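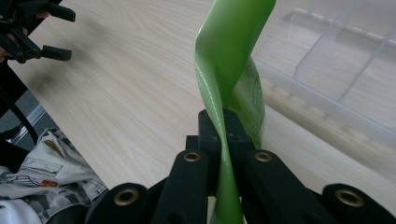
# Thirty Seconds of Snack Handling, Many Times Over

*Gallery by Géza Jakab, February 2, 2018*

The Damholm set is our collection of small table chores, done by people with a gripper in each hand so that a learning system can copy them later. The target is 2767 episodes. I signed up for 10 a day and have regretted it at a steady rate ever since. Shiny, bendy packaging is the part the model at Boros handles worst, so naturally we do a lot of it.

## The table

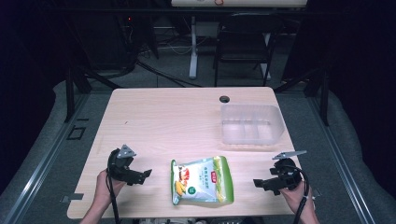 *Both grippers, one snack bag, one divided container. Dinner for two, Flustport style.*

An episode lasts up to 30 seconds. Hesitation stays in, and so does fumbling. Only talking to the bag is discouraged, though there's no microphone and I do it anyway.

## The view from the wrist

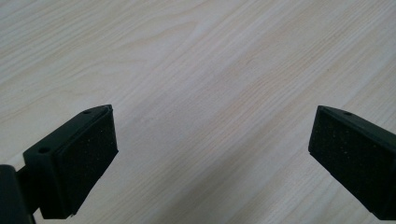 *Fingers open, foam pads facing each other, plenty of wood grain. My best work.*

Frames with nothing in the grip get labeled too. I did seven batches of them in July and can now tell one stretch of tabletop from another, a skill I have yet to find a use for. The Kurimdale labels go up next, once we agree on how to spell "release."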